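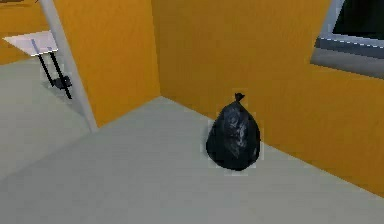 Every house makes rubbish. Yours does, mine does, and so does the very grand one at the top of the hill with the squeaky gate. Banana skins, crisp packets, the little bit of string that came round the parcel, the sock with so many holes that it has become mostly hole. We drop these things in the bin, somebody ties up the bag, and after that most of us never think about them again.

But things don't stop being things when we stop looking at them! So let's follow a bag of rubbish from the town of Ashby and see where it goes.

## Early on Tuesday

In Ashby the lorry comes on a Tuesday, while plenty of people are still in bed. You may have heard one like it in your own street, with its beeping and its hissing and that great crunching noise at the back. The crunching is the best part. Inside the lorry is a big metal plate that pushes the rubbish forwards and squashes it up tight, because rubbish is full of air (think of an empty milk carton, or a scrunched-up paper bag). Once the air is squeezed out, the lorry can carry a great deal more before it has to go and empty itself.

The lorry in Ashby stops at 448 homes on its round. That's a lot of banana skins.

## The big shed at Vanano

When the lorry is full it trundles off to a place called Vanano, which is a huge shed with a very high roof. People call this sort of place a transfer station. The lorry backs in, its tail lifts up, and everything slides out on to the floor in a heap. I won't pretend it smells nice. The people who work there say you get used to it, although they also say the first week is rather long.

From Vanano, the rubbish can go to one of two places.

**The first is a landfill.** This is an enormous hole in the ground with a thick, strong lining, a bit like the lining in a garden pond, so that dirty water can't leak out into the soil. Rubbish goes in, a heavy machine with spiky wheels rolls over it, and at the end of the day it is covered over to keep the gulls and the rats away. When the whole landfill is full, it gets a lid of clay and earth, and grass is planted on top. You might have rolled down a hill like that and never known!

**The second is a power plant that burns rubbish.** The fire is terribly hot, and the heat boils water to make steam. The steam spins a giant wheel called a turbine, and the turbine helps to make electricity. The smoke has to be cleaned with filters before it goes up the chimney, and there is ash left over at the end which needs a home as well.

## How long does it all last?

Down in a landfill there isn't much air or light, and the tiny living things that rot our rubbish find it hard going. An apple core on a compost heap can be gone in a couple of months. In a landfill it may hang about for years. Plastic is slower still, and some kinds may take 200 years or more to break up. Nobody has been able to sit and watch for that long, of course, so scientists have to work it out from smaller tests.

## What about the big things?

Some things will never fit in a bag, however hard you push. Beds, wardrobes, carpets, old settees.
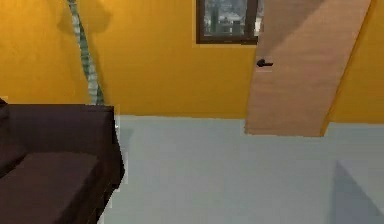 *A sofa is far too big for the kitchen bin!*

If a big thing is still in good shape, the best thing of all is for somebody else to have it. In Ashby there's a shop called Flirnent that takes in furniture and sells it on cheaply, and they will even come with a van. If it is worn right through, it goes to the tip, where it can be taken to bits. The wood goes in one pile and the metal springs go in another, and the springs can be melted down and made into something new.

## Have a go yourself

Ask a grown-up if you can keep a rubbish diary for a day. Fold a sheet of paper down the middle so you have 2 columns, and write "had to go" at the top of one and "could be used again" at the top of the other. Each time you throw something away, write it down on whichever side you think is right. Jam jars are good ones to argue over at teatime. So are egg boxes, which are splendid for growing seeds in, if you've a sunny windowsill and somebody who doesn't mind a bit of soil.

### Words to know

**Compost:** crumbly brown stuff made from rotted plants and peelings, which gardens love.

**Landfill:** a lined hole where rubbish is buried.

**Turbine:** a wheel with blades that is spun round by steam, wind or water.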